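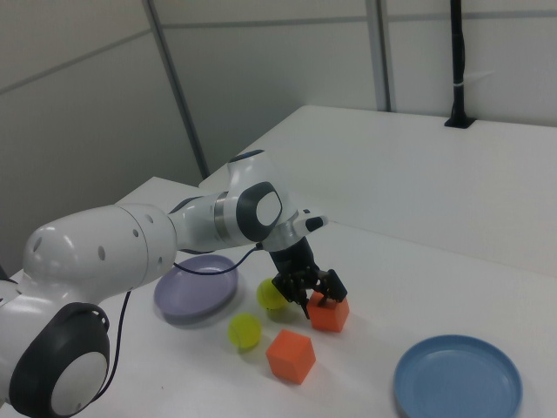 Can you really break a habit in 27 days?

A poster for an app called Piruna says you can get rid of any bad habit in 27 days. Any habit at all! Nail biting, thumb sucking, leaving your wet towel on the floor. It's a big promise, so let's poke it a bit before we believe it.

First, what is a habit? It's something you do so often that you hardly have to think about it. When you were small, tying your shoes took all your attention. Now your fingers get on with it while you talk to your brother. Your brain likes saving effort, so when you do the same thing in the same place again and again, it starts to run that bit by itself.

Most habits have a starter. Scientists call it a cue. Perhaps you bite your nails when the telly gets exciting, or when a teacher is about to pick someone to read aloud. The cue comes along and your hand goes up to your mouth before you've decided anything.

So where does the 27 come from? Helmut Wendt wrote it in a book called The Kohlhase Method, and the app copied it from him. In the book he says he tested his idea on 13 people. They all wanted to stop biting their nails, and he asked them afterwards if it had worked. He didn't look at their nails. He didn't compare them with people who were trying something else, or trying nothing. And he never says what happened to them the month after.

Thirteen people isn't many. If you asked 13 children what the best pudding was, you might decide that the whole country loves rhubarb.

The poster also says "2000 happy users". Happy about what? They might like the little cartoon otter. A person can enjoy an app and still have very short nails.

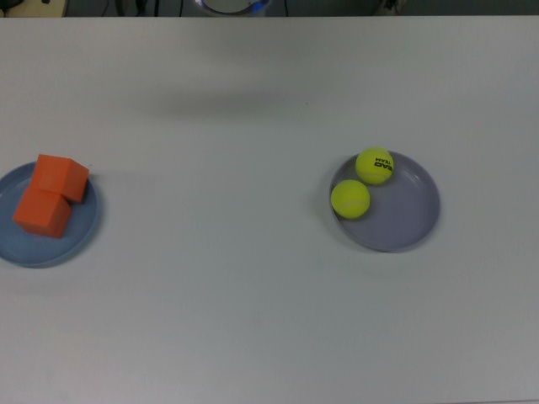 How long does it take to change a habit?

It depends on the habit and on the person. A small change, such as drinking a glass of water at breakfast, may start to feel easy after a few weeks. Other habits take months, and there is no special day when everyone's is finished.

Is anything in the book any use? A bit of it is. Wendt tells readers to notice their cue, and plenty of people who study habits would say the same. He also suggests giving your hands another job, like squeezing a rubber or sitting on them. You can try both without paying for anything.

What I don't like is chapter 4, where he says that if you slip up once you must go back to day one. Why? Missing a day doesn't wipe your brain clean. Lado, who is nine and lives in Havar, bit one nail on a Tuesday and thought the whole thing was ruined. It wasn't. She still had nine other nails.

Some things people call "bad habits" are more serious. Smoking and vaping can make the body want nicotine, and stopping can make someone grumpy or restless for a while. A grown-up who wants to stop can ask a doctor or a pharmacist for help. It isn't your job to make them stop, and it isn't your fault if they find it hard.

If you've got a habit that hurts you or worries you, tell an adult you trust. You don't need to wait 27 days to do it.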